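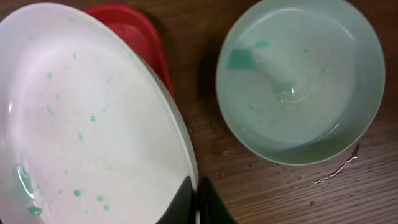
Okay, so. Hello, thanks for coming, and thanks for having me in the after-lunch slot. Say name. Say I've got 30 minutes and I tend to run over, so wave at me.

Quick show of hands. Who's read all four Prindach books? Who's only seen the show? Who got dragged here by the first two groups? (Be nice to the third group. Promise them it'll make sense.)

Big spoilers from here on. Wait a second in case anyone wants to leave!

So the talk is called "Is the Ferryman Naidu's Mother?" and my answer is yes, mostly, and I'd like to spend most of our time on the "mostly."

THE RECAP (keep this short, last time it ate ten minutes)

Prindach is the city. Wandosex is the marsh country to the south that everybody in Prindach is rude about. Naidu grows up in the city with an aunt, gets told that her mother drowned crossing the marsh, and at the end of book one she has to cross it herself. She pays the ferryman, the ferryman never speaks, and off she goes. In the first book that's it. Two pages and a bit of fog.

I read it when I was thirteen and I thought nothing of it whatsoever. I want to be clear about that, as there are people online who say they guessed on page one, and good for them, but I was mostly interested in the giant eel.

Then book two comes out, and the ferryman is there again, and this time he refuses the coin. That's all he does. He pushes her hand closed over it. I remember putting the book down and going to look for somebody to tell, and the only person in the house was my brother, who was trying to get our uncle's old Atari to work and did not care.

WHERE THE THEORY CAME FROM

As far as I can find, the first person to write it down properly was Vasanthi Thomas, on the old message board, between books two and three. Her post is very short. I've got it on the slide, so read it out, slowly:

"Has anyone noticed that the ferryman is 'he' only when Naidu is doing the thinking? The narrator says 'the ferryman' every time. I don't think Naidu has ever seen the face. I think it's her mum."

Pause there. Let them read it again.

What I love about it is that she didn't have the coin bit at all. The coin came from other people in the replies. She'd only noticed a pronoun! And she was right, I went back through with a pencil. Every single "he" in those scenes is in Naidu's head or comes out of somebody's mouth.

The thread ran to over 500 replies before the board closed. Some of it's lost. What's left is a wonderful mess — half of them are arguing about whether a person could even hold their breath in the Wandosex channel, and there's a long fight about eels that I have cut from this talk twice and put back once. (It's cut. Don't get drawn in. If someone asks about eels, tell them the bar.)

THE EVIDENCE, GOOD AND LESS GOOD

Start with the coin. The rule in the books is that a ferryman can't take money from kin. We're told it once, in book two, chapter 24, by the fishmonger, while he's complaining about his cousin. It's a joke. It's a grumpy man wanting a fare back. I missed it on three readings, and it's the best thing we've got.

But there's a snag and I'd rather raise it myself than have it raised at me. In book one the ferryman does take the coin. So either the rule didn't exist yet, or the mother hadn't recognized her daughter, or the coin got dropped in the boat and we're meant to notice the sound. I like the second one. She left a baby and this is a girl of fifteen in a borrowed coat. It's dark. Why would she know? And if that's true then somewhere between the two crossings she works it out, and we don't get to see it, and that makes the closed hand in book two about ten times sadder.

(Click. Map slide. Don't explain the map, just leave it up.)

Next, the song. The aunt hums a tune with the end missing. The ferryman whistles one with the start missing. People get very excited about this. I used to as well. My trouble with it is that it's only in the show, and the show put it there after the theory was all over the internet, so I think the writers were waving at us. It's a lovely wave. I don't think it counts.

Then page 364. If you've got the first printing of book three, page 364 has the line "her mother's hands, rope-burned," in the dream. The later printings say "her mother's hands, reddened." I have lost whole evenings to this. Either somebody decided it gave too much away, or somebody decided rope-burned was an ugly word. I asked Raghavendra Krishnan about it in a signing line, with forty people behind me, and what he said was, "Which one do you like better?" And he signed my book and that was my turn over. I said rope-burned. He nodded. I've been living on that nod ever since.

(If they laugh here, move on quickly. If they don't, also move on quickly.)

THE "MOSTLY"

So why won't I just say yes?

Because of book four. At the end Naidu pulls the hood back and says "Oh," and the chapter stops. Most readers take that as the proof. She's seen her mother, theory confirmed, everybody cry. I cried!

Only she's never seen her mother. There's no portrait in the aunt's house, and that's made a big deal of in book one. If the face under the hood was her mother's, she wouldn't know it. She'd see a stranger. So what's the "oh" for?

I can think of a few ways round it. She could see her own face, older. She could be saying it to the hands and not the face. Or it could be the aunt, and I know, I know, I can hear you groaning, but the aunt is missing from every crossing chapter, and an aunt is kin as well, and she'd have the other half of the tune. I don't believe the aunt version. I just can't knock it over, and I've been trying since July.

Where I've ended up is that the ferryman is her mother in books two and three, and by book four the job has passed to somebody else. Ferrymen get replaced. It's in the fishmonger's speech, right after the bit about kin, and no one ever quotes that half of it. So Naidu finally works up the nerve to look and she's one crossing too late. I think that's an awful ending and I think it might be the real one.

Leave that a moment. Drink some water.

A BIT ABOUT THEORIES IN GENERAL (skip if short on time)

I get asked if this stuff spoils the books for me. It did, a little, once. I read book three too fast, checking it for clues, and I had to go back later and read it like a person. The chapter with the lamp auction has nothing to do with anything and I'd skimmed the whole lot. It's the funniest thing in the series.

I also think it's fine for a theory to be wrong. The one about Prindach being under the sea the entire time is completely wrong and I'd happily read a whole book of it.

QUESTIONS

Things I'll probably get asked:

The show's finale. I haven't rewatched it, I'll say so.

Will there be a book five. I don't know any more than you do, sorry!

Whether Vasanthi Thomas ever came back to the thread. She did, once, after book four. She wrote "told you" and then a second post underneath that said "unless." Put the slide up for that one, it's the last in the deck.

Handout with the page references is on the table by the door. Page numbers are for the paperback unless it says otherwise.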